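Has anyone got tips for reading *Clarissa* without giving up?

**Mwanahawa Nyaga**

I've just finished *Pamela* and loved it far more than I expected to (the bit where she hides her letters in her clothes!), so now I want to have a proper go at Samuel Richardson's big one. My copy runs to 1,701 pages including the notes, and it is the heaviest paperback I own.

I know Richardson was a printer by trade and came to novels late, when he was past fifty, and that *Clarissa* came out in parts between 1747 and 1748. What I don't know is how people manage it. Do you read straight through? Is an abridged version cheating? And does it matter that I've read nothing else from the period apart from *Pamela* and half of *Tom Jones*?

I have a long train journey each morning and most evenings free until January, when my course starts up again.

## Replies

**caldeira_reads**

Oh, you're in for such a treat! I read it last winter and I still think about it on the bus.

Go for the full text if you can bear the weight. The abridgements mostly cut the repeated letters and the family rows at the start, and I can see why, but the rows are how you come to feel shut in that house along with her. By the time Lovelace gets properly going you know every door and staircase.

What worked for me:

- Read it by the dates. Each letter is dated and the whole story covers less than a year, starting on 10 January, so you can read each letter on its own day. I fell behind in the spring, when there are heaps of them, and caught up over a wet weekend.
- Keep a list of who is writing to whom. At first it's nearly all Clarissa and Anna Howe, then Lovelace and Belford come in and the voices change completely. Lovelace is horribly funny, which makes him worse.
- Don't look up the ending. I knew it and wish I hadn't.
- Leave the footnotes for later. Richardson added more of them in later editions because readers liked Lovelace too much for his taste, and they do rather nag.

I split mine into 4 chunks with a thinner book between each, and that kept me fresh. Johnson said that if you read Richardson for the story you would hang yourself, and that you must read him for the sentiment. I thought that was a joke until page 520, and then I saw what he meant and was very happy to slow down.
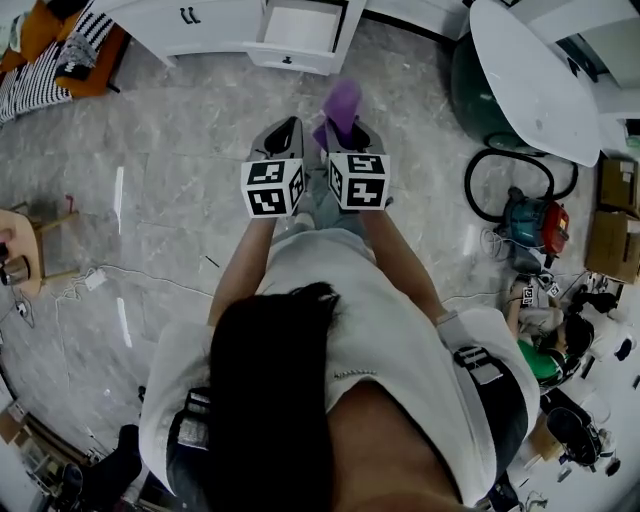
## On reading other things first

You really don't need to. *Tom Jones* is a lovely thing to have beside it, though, so do finish the other half! Fielding had made fun of *Pamela* in *Shamela*, but he wrote Richardson a warm letter about *Clarissa* when he was partway through it, and it's well worth finding if your library has his letters. Sarah Fielding, his sister, was a friend of Richardson's and wrote a pamphlet about the book too. I only found that out afterwards and spent a whole evening chasing it up.

**Rerar**

Audiobook. I did it while decorating. Skipped some of the will.

**piltico**

Seconding the full text, with one small disagreement with caldeira_reads: I'd read the first 100 pages fast, almost carelessly. The Harlowes say the same things to her over and over (marry Solmes, marry Solmes) and if you weigh every line you'll be worn out before she has left the house. Once she's gone, slow right down.

For the train, I'd get an e-book as well. The old editions are free and you can search them for a name, which is a blessing when one of the uncles pops up again. Do check which edition you have, as Richardson revised it a good deal. Most modern paperbacks follow the first or the third, and the letter numbers don't always match, so if you join a group read somebody will be talking about Letter 261 and you'll be looking at something else entirely.

If you get to the end and want more, *Sir Charles Grandison* is waiting. Jane Austen adored it. I'm on volume three and having a grand time, even though he is far too good to be true.

**Mwanahawa Nyaga**

Thank you all so much! I'm going to try the full text at home and the e-book on the train, fast through the Harlowes and then slowly. I've already made my list of who writes to whom and stuck it inside the cover. Uncle Antony is a horror and I'm only on his first letter.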